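Search this site Search Go

Fragile goods labelling

Fragile goods labelling is the practice of marking parcels, cartons and crates to show that their contents are easily damaged by shock, pressure or rough handling. The marks may be printed on the outer packaging, stencilled on to it, or applied as adhesive labels. They form part of the wider group of handling marks, which also covers orientation, moisture, temperature, stacking and lifting points.

A fragile mark is an instruction to the handler and gives no protection of its own. It is distinct from a dangerous goods label, which warns of a hazard to people or property and is subject to separate legal rules.

History

Written cautions on cases of glass and china were in use well before the growth of parcel post. Early marks were brushed or stencilled in black on bare timber, and the wording varied from one packer to the next. "Glass", "With care" and "Keep dry" were common in English-speaking ports, often with the mark of the consignee beside them.

The spread of railways and steam shipping meant that goods passed through the hands of workers who did not share a language with the sender. Pictures came to be used alongside words for this reason. The stemmed wine glass became the usual sign for fragile contents, and the umbrella the usual sign for goods to be kept dry. Gummed paper labels, which had to be wetted before use, were later replaced for most purposes by self-adhesive types supplied on rolls or sheets.

Symbols

The set of pictorial handling marks most widely used in international trade is given in the standard ISO 780. The fragile symbol in that set is an outline or solid drawing of a stemmed glass. In everyday use the glass is often drawn with a crack or with a piece missing from the bowl. The two forms are generally understood to mean the same thing, although a few packers object to the broken form on the ground that it could be read as "contents already broken".

Standard handling marks are normally black on a light ground. Commercial labels depart from this freely. Red on white is the most common scheme in Britain. Strong colours are chosen for visibility in poorly lit vans and warehouses, but orange is usually avoided where it might be mistaken for a hazard label.

Materials

Labels are made from coated paper, polypropylene or vinyl. Paper tears on removal and cannot easily be moved to another parcel. Plastic films withstand damp and rubbing but may lift at the corners on rough board. The adhesive is usually a permanent acrylic or a hot-melt rubber. Hot-melt types grip recycled board well, but they soften in heat, and stock held in an unventilated store through August may bleed at the edges of the roll.

Square labels with sides of 100 mm are a common stock size. Rolls of 300 are sold for light use.

Placing

The label should be applied to a clean, dry, flat face of the carton, clear of the address panel and of any barcode. Labels laid across a flap joint are liable to split when the carton is opened for inspection. Where the symbol is directional, the stem of the glass should point to the base of the carton.

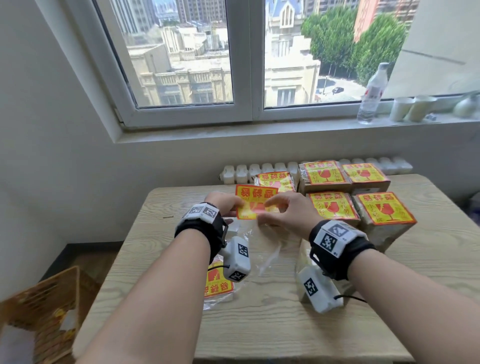

On large cases the mark is repeated on at least 2 faces, so that one remains in view when the case stands against a wall or another load. Old marks should be removed or covered before a carton is used again, as conflicting instructions tend to be ignored altogether.

Effect on handling

Opinion on the value of fragile labels is divided. Parcels in large networks travel mostly by belt and chute, where no mark can be acted upon. A trial at the Tikstead depot of the carrier Degefa compared 994 parcels, with and without labels, and found no clear difference in damage on the sorted section of the route. A small benefit was recorded at final delivery, where parcels are lifted by hand. Many carriers state in their terms that a fragile mark does not alter the service given or the sender's duty to pack properly.

See also

Cushioning; Drop test; Shock indicator; Tillwood crate

Shared 2 times

Comments

The Tillwood crate link goes to a page on pallets. Please correct.

We used Leltine labels at our pottery for years. Fine on new board, poor on anything recycled. Double boxing did far more for us than any label.

Does the stem rule apply to tubes as well? Mine always arrive on their sides.

Reply: Tubes are normally marked along their length, so the glass points to one end. It makes little odds on a belt.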